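**Ren handle basket, light tan**
Bisberg Home Goods, tabletop and shelf range

The Ren is a woven wicker basket with a tall arched handle. It is made to stand on a table, a sideboard or a deep shelf and hold the things that usually end up spread along the back of one. The handle is fixed and does not fold down, so measure the height of your shelf before you order.

Each basket is woven by hand at our workshop in Murkholm. The color is the natural color of the material. We don't stain or varnish it, and it will darken a little over the years, faster in a sunny window. Two baskets ordered together may differ slightly in shade. If you need a close match, write "match" in the order notes and we will pick them from the same batch.

## What it holds

Mail, gloves, keys, napkins, bread, yarn, chargers. The Ren has no liner, and small items such as paper clips can work their way between the strands. A cotton liner is sold separately. It ties to the base of the handle on both sides and can be machine washed cold.

The basket is rated for loads up to 2,000 grams when carried by the handle. Standing on a surface it will take more, but don't lift it that way. Glass jars and full bottles are better kept beside it.

## Specifications

| | |
|---|---|
| Item | Ren handle basket |
| Color | Light tan, untreated |
| Weight, empty | 400 g |
| Handle | Arched, fixed |
| Liner | Cotton, sold separately |
| Use | Indoor |

## Care

Dust with a dry brush. For spills, wipe with a damp cloth and let the basket dry in open air, away from a heater. Don't soak it and don't put it in a dishwasher. In very dry rooms the wicker can start to creak when handled. A light mist of water on the underside once or twice each winter takes care of this.

Loose ends can be trimmed with nail scissors. Cut close to the weave and don't pull. If a strand breaks in the first year, send us a picture of the break and we will repair or replace the basket. The repair desk is closed in December, and anything that comes in then is handled in the new year.

## Goes with

The Risito bowl is shallow and works well in front of the Ren for coins and other items you want to reach without digging. It comes in grey and in white. The grey is the one we keep in stock; white is made to order and takes longer.

Both items can be ordered singly. Shops can order the Ren by the carton, and orders of 100 or more baskets ship on pallets directly from Murkholm. We made 1,907 baskets in the last production year, so large orders should be placed early.

## Shipping and returns

The basket ships assembled, with paper wrapped around the handle. Unused baskets can be returned in the original box. Liners can be returned only if the ties have not been knotted.
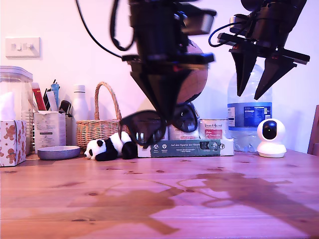

*Bisberg Home Goods, p. 100*

A light tan basket with an arched handle, a shallow grey bowl in front, and ordinary table things nearby: tissues in a gingerbread-man box, a full pen holder, a white metal bottle, a large water bottle and a pair of dark sunglasses. Prices are on the separate price list.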